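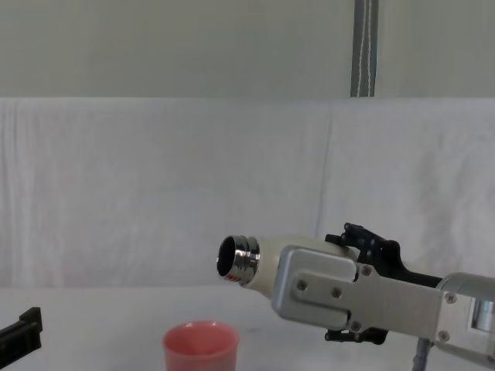

Urmila Bisht
Apr 23, 2020

A small thread about thermos bottles, and how I keep mine from smelling. I was asked this three times this week, so now I write everything in one place.

First, the smell is almost never in the steel. I washed my bottle again and again and it still smelled of old tea. Then I took the rubber ring out of the cap and put it close to my nose. I was a little ashamed.

So please take out the ring. Use the back of a teaspoon, not a knife. I cut one ring with a knife and had to wait until July for the new one to arrive from Kistia.

The second place is the threads on the neck. When the neck is shiny metal it looks clean even when it is not. Old tea sits in the bottom of each turn. I use a soft toothbrush and follow the spiral down, slowly, turning the bottle and keeping the brush in the same place.

For the inside: two teaspoons of baking soda, then hot water until the shoulder of the bottle. Leave it open. Do not close the cap, the pressure can push it off. I leave it for 40 minutes and then rinse it well.

If you have brown stains at the bottom, do the same thing again the next day. I don't like to use bleach, and the booklet of my old Tondeck bottle says clearly not to.

Some people shake rice inside. I tried it once. It cleans well, but I was finding rice in the sink for some days, and one grain stayed in the bottle and came out in my coffee.
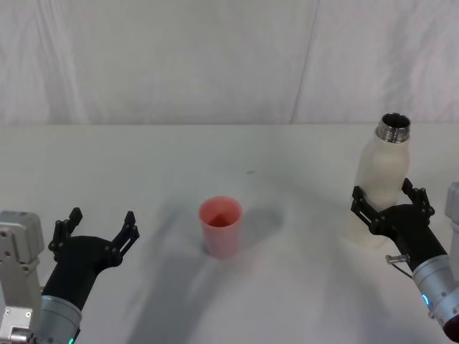

Pink cup, white bottle with the cap off.

About cups. I prefer to pour into a separate cup and not drink from the bottle. When you drink from the bottle, a little goes back inside each time, and with milk tea this is a problem by the afternoon.

A plastic cup is light and it doesn't break, but please check the bottom of it before you pour something very hot. Some plastic cups are only for cold drinks. If I find no mark, I use the cup for water and nothing else.

Also, pour with the cup standing on the table. My mother always holds the cup in her hand, and she has burned her thumb two times that I know of.

Question from my cousin: how big a bottle should she buy? I have one of 700 ml and for one person at a desk it is enough for a morning. The big Skjelbred one we take for family trips, but full it is heavy like a brick and the children cannot pour from it.

Another question: can it go in the dishwasher? Mine cannot. The paint on the outside became sticky after the second wash, so now I wash it by hand. Look at what your maker says — they are not all the same.

Drying is the part where I was lazy for years. Put the bottle upside down on a rack, a little tilted so the air can enter. On a flat towel the water has no place to go and in the morning it is still wet inside.

And store it with the cap off! I keep the cap and the ring in a small bowl next to it. My husband calls it the museum, but he has stopped losing the rings.

If your bottle still smells after all this, change the ring. It costs very little. Write to me which bottle you have and I will try to tell you if the ring comes out.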